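4.3 Setting up redirects for moved pages

Use this section when the address of a page has changed and search engines still list the old one. Redirects are handled by the Pronitz module, which is switched on by default in Casent.

Before you start
You need an account with the Editor or Owner role. Export the current redirect list (Tools > Redirects > Export) and keep the file until the new rules have been checked.

Adding a single redirect

1. Open Tools > Redirects and select New rule.
2. Enter the old address in the From field. Leave out the domain name and begin with a forward slash.
3. Enter the new address in the To field.
4. Set Type to Permanent. Use Temporary only if the old page will return.
5. Select Save, then Test. The result line should show one hop.

Note: The From field is case-sensitive. /Gallery and /gallery are treated as two addresses.

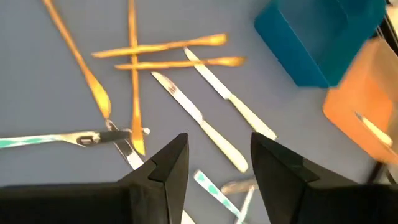
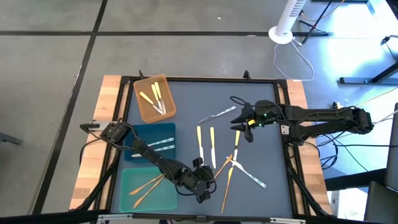 Adding redirects in bulk

1. Prepare a CSV file with two columns, From and To. Do not include a header row.
2. Select Import and choose the file. Files with more than 100 rows are processed in the background, and the page may be closed.
3. Open the import report. Rejected rows are listed with a line number and an error code.
4. Correct the rejected rows in a new file and import that file only.

Caution: Importing a file with Replace all ticked deletes every existing rule. This cannot be undone except by importing the exported list.

Chains and loops
A chain occurs when one redirect leads to another. Casent follows no more than 2 hops – longer chains return error 7 in the report. Edit the first rule so that it leads straight to the final address. Loops are refused on saving.

After the change
Update internal links and menus to the new addresses, then rebuild the sitemap (Tools > Sitemap > Rebuild). Submit it again in the webmaster account of each search engine you use. Old addresses may stay in search results for several weeks. Leave the rules in place during this time.

For pages removed without a replacement, see 4.4.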